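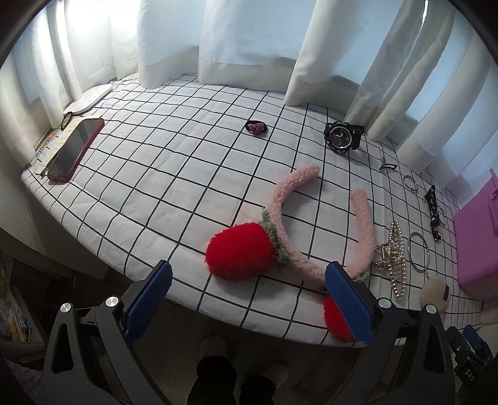
Grid check cloth in white, with plain white curtains behind

Leone wipe-clean tablecloth, white with black grid
by Skivthorpe Table Linens

I've sold tablecloths for long enough to know that most people buy one in a hurry, the week before visitors come, and then live with it for years. So I'm fussy about what goes on this page, and the Leone is the one I'd point my own sister to. It's a plain white cloth with a thin black grid, and it goes with pretty much any plate you own (even the ones with the cockerels on).

The cloth is cotton with a matt coating, and I do mean matt. We stocked the Clorier coated range before this and it was a good hard-wearing thing, but it had a shine to it that put a lot of you off, and I got the emails to prove it! Leone feels much more like ordinary fabric under your hands. It drapes properly at the corners too, where the old one stuck out like a lampshade.

Sizes and how to measure

Measure the table top first, then decide how much drop you'd like. I go for 20 cm each side on a kitchen table and a bit more for best. If your table sits up against a window with long curtains, go shorter on that side or you'll be forever untangling the two.

Small square, 106 x 106 cm – café tables and little kitchens
Medium, 140 x 180 cm – seats 4
Large, 140 x 240 cm – seats 6 to 8
By the metre, 140 cm wide, cut to order

Cut lengths come with raw edges, which won't fray, but do check your figures twice as I can't take those back. The three ready-made sizes are hemmed all round in white thread. The hem follows the grid line, so if you lay the cloth with the lines true to the table edge it looks very smart indeed. If you lay it crooked it will bother you all through dinner.

Looking after it

Warm water, a drop of washing-up liquid and a soft cloth. Tomato and turmeric want wiping up straight away – I left a curry spot on mine overnight and it took three goes with bicarb to shift. You can machine wash at 30 now and then, on a gentle cycle, no spin if your machine will let you. Don't tumble dry it. Creases from the post drop out in a day or two, or you can iron the back on cool with a tea towel in between.

Please use a mat under hot dishes. The coating will mark, and there's no getting it out afterwards.

Goes well with

The Erkis napkins in charcoal or cream, sold in packs of four. I tried the red as well and thought it looked a bit like a pizza place, though plenty of you have bought it, so what do I know?

Stock and delivery

The new roll arrived in October and I have almost 950 metres of it, so there's no rush. Cloths up to the medium size go out folded, and anything longer is rolled on a tube. Cut lengths take a couple of extra days. If you'd like to feel it first, ask for a swatch through the contact form and I'll pop one in the post.

Product code: 1239-LEO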